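Spending Plan, Year Two: The Gallery

Posted by Heledd Sayce, August 3, 2018

Last year we bought one mobile arm, and then spent eleven months finding out what else we should have bought. This year the order is reversed. Before any money goes to hardware, Adom Mahama gets a simulator, a stack of virtual apartments and the right to say no. What follows is the budget as it stands, with commentary from those of us who had to sit through the meetings.

The simulator seat

Brendov wanted a license for every desk. We have two people who open the program and five who like to stand behind them, so we are paying for 2. The standing is free.

The apartments

Wumard sells its home interiors in bundles, and the smallest bundle is 300 rooms. Seon-mi Kwak asked whether we could have 30 for a tenth of the price. We could have 30 for nearly all of the price. We took the 300, and she has since been going through them in her lunch hour with the look of a woman choosing a rental.

What she is after is clutter at awkward heights: small things on tops and ledges, thin things standing on one leg, anything a gripper would be likely to knock over on its way to something else. A showroom with bare surfaces teaches us nothing about which arm to order. Her notes on each room are short. "Ornament near front edge, narrow base, try from low down" is one of the longer ones.
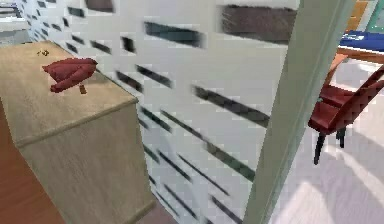
Reach is the line where the spreadsheet gets expensive. The Maeng arm in its short version would do for most tabletops, and the long version costs enough extra that Wahyudi Rahman printed both quotes and pinned them to the wall side by side, as a warning. His rule is that we pay for the long one only if the short one fails in simulation on jobs our clients have asked for. Jobs we think would look good in a video do not count. This removed a third of the list.

The gripper

Still open. Soft fingers wear out and have to be reordered, hard fingers last for years and so do the marks they leave. Kyung-hwa Sung has put in for one of each and labeled the second one "contingency," a word she learned from Wahyudi and now uses against him.

The base

Nudow makes a nice one. It is rated for hard floors and low-pile carpet, and the brochure goes quiet on the subject of the strip in between. Homes change flooring at doorways all the time, so we have asked for a loan unit before we sign. They have offered us a webinar – we have asked again.

Spares and breakage

Last year this line was zero, on the grounds that we would be careful. The final bill was $1067, most of it for a wrist joint and the rest for a glass door belonging to the landlord. This year the line is real, and it has its own column, and the landlord has been sent a nice card.

Cables

Some 113 dollars, which everybody signed without reading. It is the only figure in the plan that got through on the first try.

What happens next

Adom runs the short arm through Seon-mi's shortlist and reports back before the end of August. If it copes, we order. If it doesn't, Wahyudi takes one quote down from the wall and we all go through the spreadsheet again, starting with the standing.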